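The Larmont Parcel Petition was a local campaign in the hill town of Larmont, best remembered for the September morning when residents carried their petition to the council offices at Tenismont in cardboard boxes.

It grew out of a plan to close the Lumanlan community larder, which had been handing out food and household goods to over 700 homes for six years – a long while for a service that had only ever been promised two.

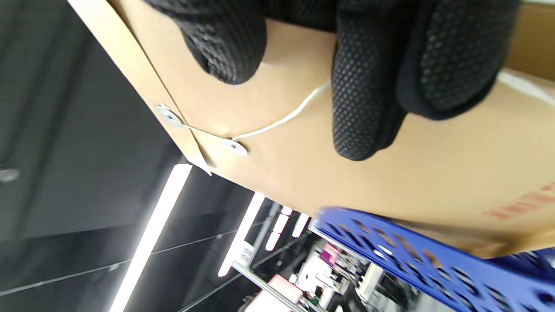
A gloved hand on a cardboard package.

The petition gathered 1,451 names, a good many of them from the neighbouring village of Gutiditz, where people had come to lean on the larder just as much. Councillors put the closure off that same autumn and, after a rather long and good-natured public meeting, agreed to keep paying the rent. The larder later moved to the old school at Gutiditz.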